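Ticket 1614
Subject: Two-handed reach stops short during visitor demonstration
Site: Seststead, guest room set
Reported by: Niilo Vainio, demonstration support
Priority: Normal
Status: Closed

Description of the issue
During the July open day, the Bellska two-arm program stopped before contact on the bottle task. The left hand completed its approach and the right hand held position until the motion timer expired at 3000 ms. The operator ended the run from the console and restarted it for the next group of visitors. The fault returned on 6 runs. No person was at risk at any time and the visitor line was not crossed.

Log entries

10:20 – Run stopped by timer. Error 82 recorded (right hand, target not confirmed). Restart successful.

10:45 – Same error. Joint temperatures and supply voltage within limits. Hand calibration repeated with no change.

11:30 – Panen, as supplier of the control software, was contacted by telephone. They requested the target list and the reference view used for the task.

13:10 – Target list forwarded. Panen confirmed that the list allows only one pair of bottles in the work area. The demonstration plan prepared by Lâm asks for a spare pair to remain on the desk.
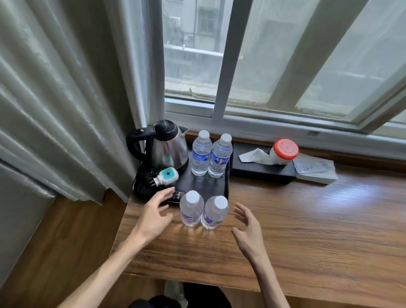
13:40 – Error 82 is raised when the software cannot decide which object belongs to which hand. The search area had been drawn to include the full depth of the desk, up to the window. Both the pair on the bare wood and the pair on the black tray beside the kettle therefore qualified as targets, and the right hand was assigned to the wrong pair. The search area was redrawn to end at the front edge of the tray.

14:15 – Program restarted with the new search area. Both hands closed on the front pair and the lift was completed. The afternoon demonstrations proceeded without further errors.

Follow-up
The revised search area has been saved as the default for this site. Lâm will add the tray position to the setup sheet. Panen has been asked to provide a clearer message for error 82 – the present wording led staff to suspect the hand itself.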